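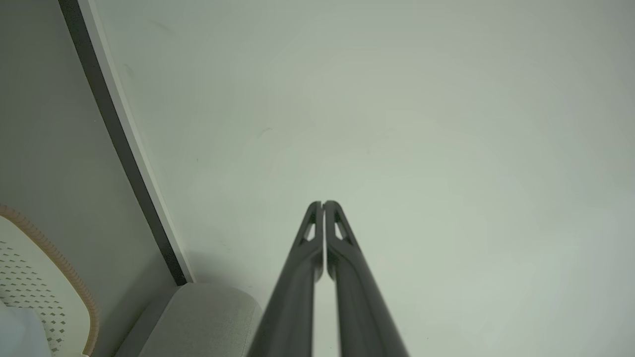
My apartment, October

How do I stop red clothes from coloring the other laundry?

I moved to this apartment four weeks ago and the washing machine is an old Derkico. I have one red thing for sport that gives color every time I wash it. Already two white towels became pink. I wash at 56 degrees because the program has this number fixed, and I use the Givby powder, one full cup. Is it the temperature or the powder? I would like to keep both the towels and the red thing, if it is possible.

Bernardo Matos

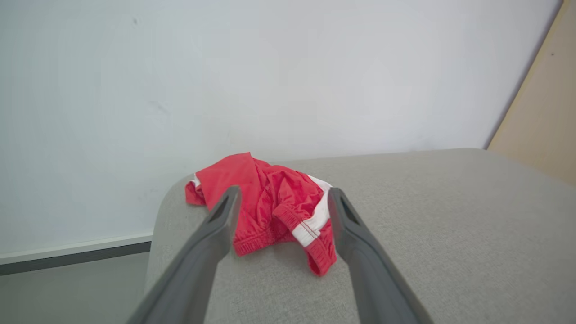 Jinlong Dong
It is the temperature, I am almost sure. Wash red things alone and cold for the first few times, and turn them inside out. On my machine there is a button for cold wash that works with every program, so please look if you have the same. One full cup of powder is also too much for a small load. For the pink towels, wash them again soon and do not put them in the dryer before, or the color will stay. If they are cotton you can leave them one night in oxygen bleach, but read the label first.

Figueiredo
Vinegar!! My aunt always did it.

Bernardo Matos
Thank you both. I found the cold button, it was under the door handle. One towel is now white again and the other is still a little pink at the corner.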